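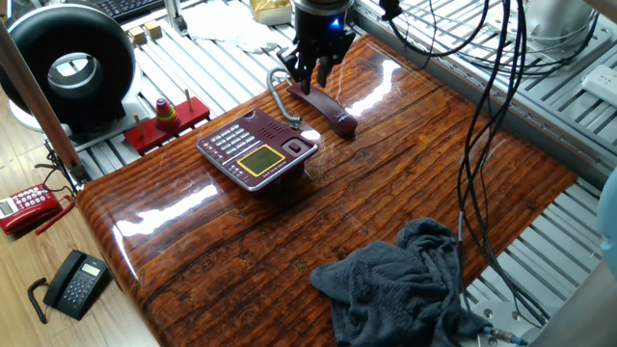
Survey research by telephone rests on a simple exchange between two people who cannot see each other, and most of its methods follow from that condition. The interviewer has only a voice with which to explain the purpose of the call, establish trust, read each question and record a reply. The respondent has only what is heard. A desk telephone with a separate handset and a coiled cord, such as the maroon one shown, also keeps one person fairly close to the base for the length of the call, a point that designers of early landline surveys took for granted and that no longer holds for mobile respondents.

Unit 2: Conducting the Telephone Interview
Instructor: Valtteri Laitinen
Reading due before class: course packet, chapter on nonresponse

Terms for this unit

Sampling frame. The list from which telephone numbers are drawn. A frame may be a directory, a membership list or a set of numbers generated at random within known area codes.

Coverage error. The difference between the people the frame can reach and the people the survey intends to describe. Households without a landline are missing from a landline frame, and they are often younger and more likely to rent.

Nonresponse. Failure to obtain an interview from a person who was properly selected. Refusals and noncontacts are recorded separately.

Disposition code. The result assigned to each attempt: completed, refused, no answer, busy, answering machine, disconnected, or business number.

The Sorna exercise

Students will work this term with records from the Sorna transit survey, conducted by telephone in October. The sample contained 425 numbers. Each record includes the time of every attempt, the disposition code and the interviewer's notes. The notes have been edited to remove names and addresses, and students may not attempt to contact any household in the sample.

The questionnaire contained 43 items. Several of these were asked only of people who had ridden a bus in the past month, so most interviews were considerably shorter than the full form suggests. When reporting the length of a questionnaire, state both the total number of items and the path that a typical respondent follows.

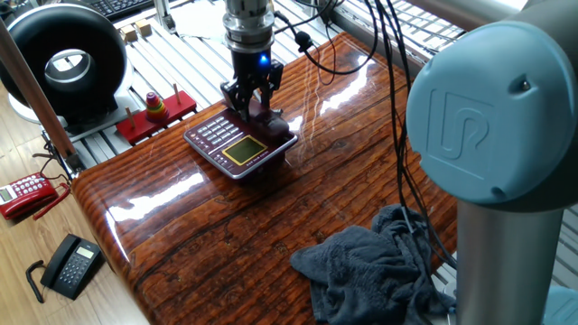
Desk telephone with keypad and LCD screen.

The opening of the call

Most refusals occur before the first question is read. The introduction should therefore give the interviewer's name, the organization responsible, the topic and the expected length of the call. It should not promise a benefit that the survey cannot provide. Around 80 words is a suitable upper limit for the introductions drafted in this course.

Compare the following two openings, both adapted from student work.

"Good evening. My name is Jingyi Xiao, and I am calling for the Cemari Planning Office. We are asking residents how they travel to work. The interview is voluntary, and your answers will be reported only in totals. Is this a convenient time?"

"Good evening. You have been selected to take part in an important study. It will not take long. May I begin?"

The second opening is shorter, but it withholds the sponsor and the subject. Respondents commonly hear it as a sales call. It also asks for consent before giving the respondent anything to consent to.

Reading questions aloud

Questions are to be read exactly as written, in the order given. If the respondent does not understand, the interviewer repeats the full question. Permitted probes are printed in the margin of the script — "Could you tell me more about that?" is one of them — and no others should be used. An interviewer who rephrases a question has, in effect, asked a different one.

Long answer lists are difficult to hold in memory. On paper, respondents tend to favor the first choices they see. On the telephone they tend to favor the last choices they hear. Keep spoken lists short, or reverse the order for half of the sample and record which version was used.
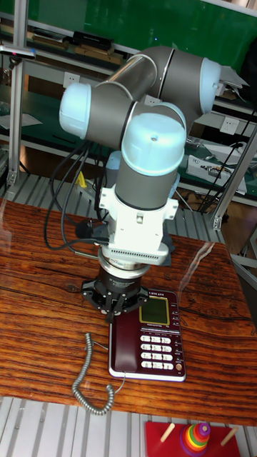
How many times should a number be called before it is set aside?

The study protocol sets the limit, and it should be the same for every number in the sample. Attempts should be spread over different times of day and different days of the week, with at least one in the evening.

Refusal conversion

Some studies call back households that declined politely at the first contact. A different interviewer makes the second call, after an interval of several days. A household that asks not to be called again is never recontacted, whatever the wording of the request. The Mendeck and Kong protocols in the course packet handle this step differently, and students should be prepared to discuss both.

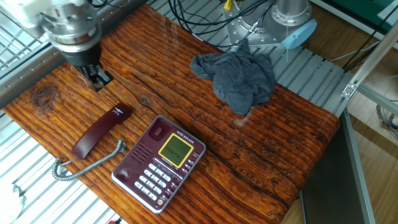

Corded landline telephone base on a wooden tabletop.

Assignment

Draft an introduction and five questions for a telephone survey on library use. Mark each question as open or closed, and supply the permitted probes. Read the script aloud to a classmate who has not seen it, note each place where a repeat was requested, and revise once. Submit both versions, with the notes, by May 21, 2025. Late submissions require the written approval of the instructor.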